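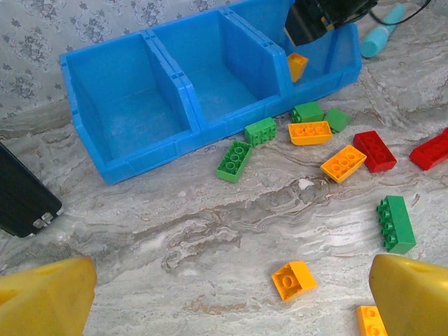 Photo: Lundcombe Review desk

The Clavport headband promises "sharper recall in 600 minutes." I wore it for most of July and I can't say I recall anything better than I did in June.

Setup took 2 tries. The app wants an account before it shows you a single brain wave, and the readings jump whenever you chew. At $204 it also wants a subscription.

The company leans hard on a survey of 2,233 owners. They were asked if they felt more focused. I'd feel focused too after spending that much - or I'd say so. There was no comparison group, and I couldn't find the questions anywhere on the site.

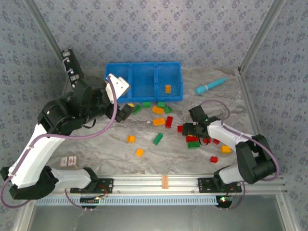
Comfort and battery

Fine for half an hour, then the left sensor digs in behind the ear. The battery held up. The sleep mode woke me with a chime at 3 a.m., twice.

If you like charts, you'll get charts. For memory trouble that worries you, see a doctor and keep your money.

Comments

Weka: Same chime problem here. Turning off "coaching" fixed it.

Ambrose: Mine helps me relax. Worth it? Maybe on sale.

Weka: Does the app still work if you cancel?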